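Gremumero planner – FAQ

Last updated Aug 16, 2023

What is it?
Motion planning and scene tooling for bin and rack jobs on a single arm. Started inside Oduveo, now its own repo. Fabian Zwahlen looks after the planner, Hae-won Geum does perception and the sim side.

Do I need a real arm to try it?
No. Everything runs in the sim first. Load the bench scene, press play, watch the log.

Which controller does it talk to?
Lolach, over the normal trajectory port. Older Lolach builds drop the last waypoint – update before you file a bug.

The planner says "no path" but I can see one
Usually the padding. Default is 40 mm around every rack part, far too fat for bins on a low shelf. Bring it down to 5 and try again. If it still fails, send the scene file, not a screenshot.

How long does it try before giving up?
300 ms per query, then it returns the best thing it has, or nothing. You can raise the limit in the config. Please dont raise it to ten seconds and then ask why the loop is slow.

Can I use my own meshes?
Yes. Keep the collision mesh simple. We had one with more than 400 separate hulls for a single bin and the checker crawled.

Does it work with Mahrous for perception?
Yes, poses come in through the Mahrous bridge. Frame names must match exactly, capitals too. Wrong frame name = bin pose at the origin, under the arm base. Most common ticket since May.

Why does the wrist take the long way round?
Joint limits. Seed it with a pose near the goal, or turn on the shortest-turn flag. The flag is off by default becuase it can bring the forearm close to tall items on the rack.

Can it plan for two arms?
Not yet. A second arm in the scene gets treated as a fixed obstacle.

What does the bench scene look like?
Same bench, different views:
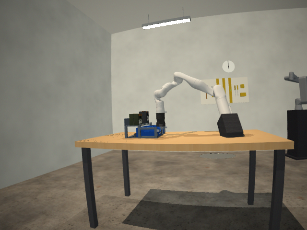
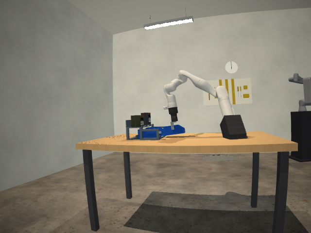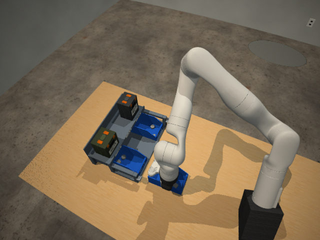

Bench scene in the sim – white arm, grey rack, two boxes on the rack in all three.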